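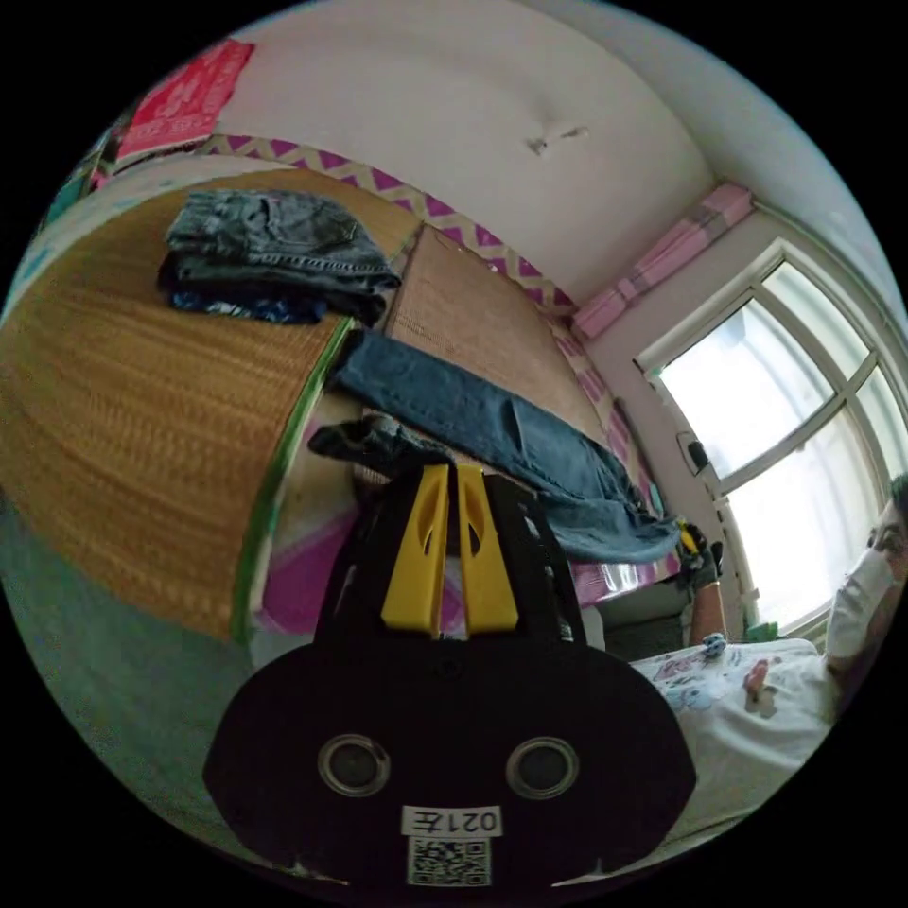 Plemcombe Laundry Set
README, second go

Plemcombe is a collection of hand-held gripper recordings of people folding clothes at home. It was put together for training manipulation policies at Clollen, and is shared so that others may find out how much they dislike trousers too. The first version of this file was written by Kedir Tsegaye at one in the morning and consisted of the word "jeans" and a path to a server that has since been switched off. Menaka Wickramasinghe asked for more detail.

What is in it

There are 639 episodes in the release. Of these, 351 are denim, mostly jeans, and the rest are shirts, towels and a category called "other" which Irina Bucur has asked us to apologise for. An episode starts when the operator says "go" and ends when the garment is folded or the operator says something else. Audio is not included.

Each episode folder holds:

left/ – video from the left gripper
right/ – video from the right gripper
pose/ – gripper positions and finger widths, one file per hand
meta.txt – garment type, room code, operator code, outcome
notes.txt – free text, often empty, sometimes very much not

Episodes run from a few seconds (abandoned) to several minutes (should have been abandoned). Please read the outcome field before training on anything.

How it was recorded

Operators work with a gripper in each hand and fold the way they would fold anyway, within reason. There is no script beyond the garment and the surface. We tried a script in March. It told people to fold in thirds, and the resulting episodes look like a hostage situation with sleeves.

Garments are laid out flat before the start unless meta.txt says "heap". Beds, mats and floors all count as surfaces. Tables were dropped after the first month, as the jeans kept sliding off them and the operators kept trying to catch them with their knees, for which we have no sensor. 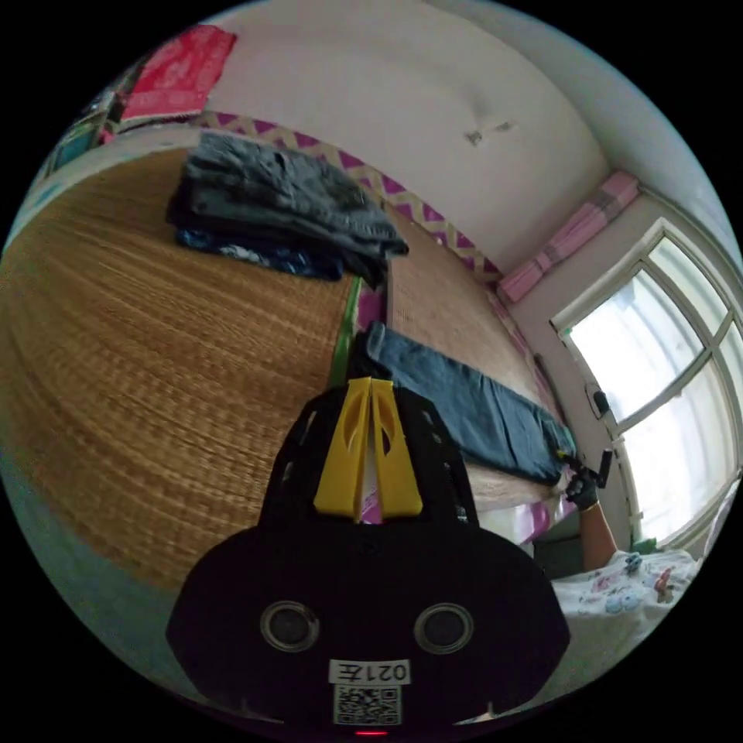 Photo: Plemcombe recording team / Clollen

Camera views are very wide and bend straight lines a good deal. We ship them as recorded. If you want them flattened, calib/ has one file per gripper and a script by Rimantas Butkienė that works on his machine. Match the calibration to the printed gripper label and not to the folder name, as a few pairs were swapped between sessions and the folders have not forgiven us. The left-hand unit in the mat recordings is labelled 021左. The last character means "left" and is not a font error. Please stop filing it as one.

Outcome labels

folded – a person would put it in a drawer
nearly – a person would put it in a drawer and feel bad
failed – no drawer
void – recording fault, kept out of the training split

Labels were given by two people working apart, with Jelle Martens settling the arguments. The line between "folded" and "nearly" moved at least once while we were labelling, and we went back over the early episodes when we noticed. If your model learns the difference, let us know what it is.
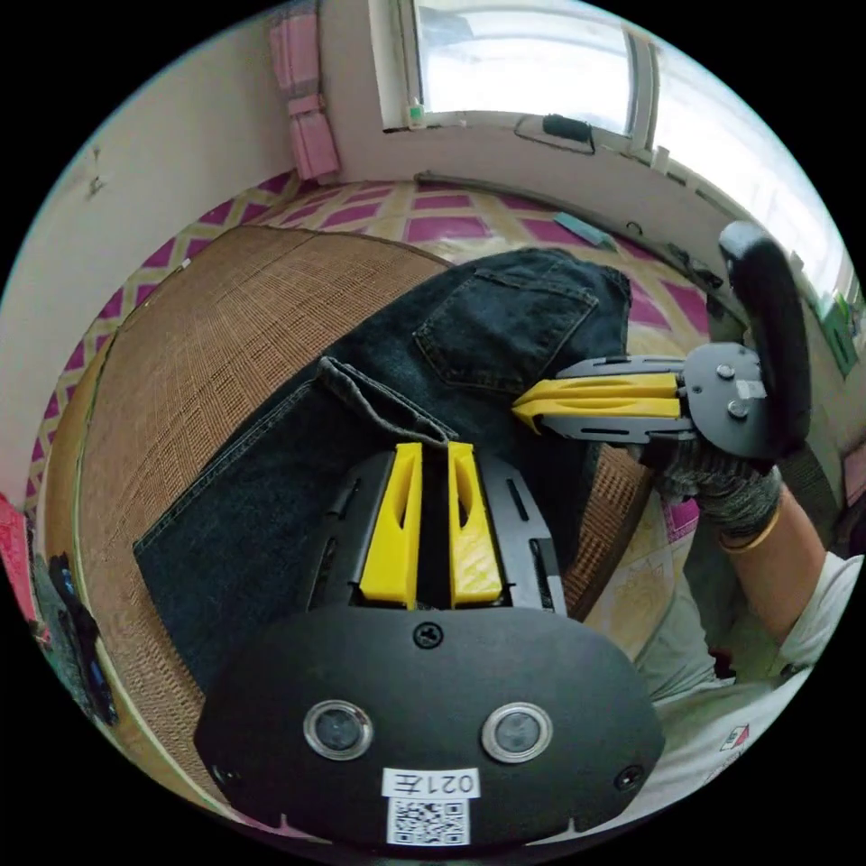 Jeans on a woven mat, with both grippers in view.

Splits

train: everything not listed below, minus void
val: picked at random by episode
test: picked by room, so no test room turns up in training

302 of the training episodes also have contact times marked by hand, meaning the moment the fingers close on cloth and the moment they let go. This was slow. Thick denim is easier to mark than thin cotton, and turn-ups are worse than either, because a finger can be under one layer and over the next.

Known problems

Pose tracking drifts when the view is mostly plain wall or mostly one dark garment. Drift is flagged in pose/ but the flag is shy.

Bright windows wash out the picture in many rooms. We asked people to draw the curtains and then couldn't see the clothes.

Other people's belongings are in view throughout. They are homes. A policy that learns to expect a curtain has learned it from us.

Right-handed operators are heavily over-represented. Lukoševičius, the next set, should be better on this and will have a name that breaks fewer – sorry, more – file systems.

The loader for Skondex reads finger widths in millimetres; ours are in metres. Convert first, or watch your robot try to hold a sock from across the room.

Use and removal

Research use is fine. Do not try to identify anyone, or their house. Operators agreed to release and may withdraw at any time, in which case the episode goes and its number is not reused. Gaps in the numbering are therefore normal and need not be reported. We have had some 3,000 words of email on the gap after the towels alone.

Questions about labels go to Jelle, calibration to Rimantas. Anything about "other" goes to Irina, who will answer when she has finished sorting it.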